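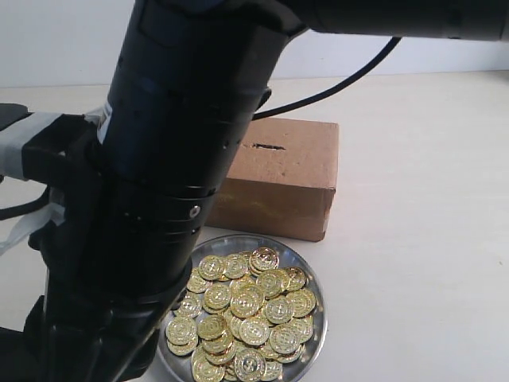 Home | Equipment | Collection Boxes | Trays | Parts | Contact

Print this page | E-mail this page

Waltard Slotted Collection Box, Cardboard

Item 1437

The Waltard slotted collection box is a rectangular brown cardboard container with one slot in the top face. It is intended for counters, ticket tables, classroom exercises and other short-term use where a steel cash box would be excessive. It is not a security product. Cash should not be left in it overnight.

The box is supplied flat, without printing on the front. It is used lying on its long side with the slot facing up. The slot is cut through a single thickness of board. It is not lined, and the cut edges will roughen with use. Loose fibers may be trimmed with a sharp knife. Do not widen the slot, as the board on either side of it carries the load when the top is pressed.

Capacity

Rated load is 600 coins of mixed size. Above this the bottom seam begins to bow and the box should be emptied. The rating assumes the seam has been taped on the inside and the outside. A box taped on one side only should be emptied at half the rated load.

Assembly

Fold the long panels first, then the end flaps. Tape the bottom seam with paper or vinyl tape at least 2 inches wide. Close the top last and check that the slot is clear of flap material underneath. A flap left under the slot will stop a coin partway and is the usual cause of a box reported as full when it is not.

Placement

Set the box on a level surface. A light-colored tabletop makes dropped coins easier to find. Keep the box back from the table edge and leave space in front for a tray.

Coins should enter on edge and in line with the slot. A coin presented flat or at an angle will rest on the top face. An empty box is light and will slide if the front is pushed. Where this is a problem, place a flat weight inside before closing the top.
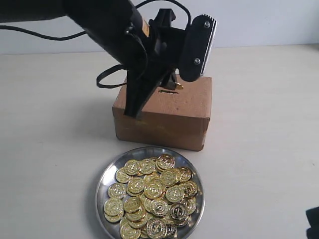
Equipment Supplement, Issue 102

Trays

Any shallow tray with a raised rim may be used with the box. A round metal tray holds coins ready for the slot and is easily wiped clean. The Ulier round tray is stocked separately and is not included with item 1437. Plastic trays are also suitable but move more readily on a smooth table.

Care and replacement

Wipe with a dry cloth only. Scuffs and smudges on the faces do not affect service. Replace the box if any of the following are found:

Slot torn through to an edge
Bottom seam lifting after retaping
Corner crushed so that the box rocks
Board soft from moisture

Creased edges alone are not grounds for replacement.

Ordering

Sold singly or by the bundle. Bundles ship flat from the Cernley warehouse. The Bawa lidded box is no longer stocked, and outstanding orders for it are filled with item 1437 unless the customer asks otherwise. Tape is not supplied.

Page updated 02/10/2018

Shares: 2 | Comments: 0

Back to Collection Boxes | Next item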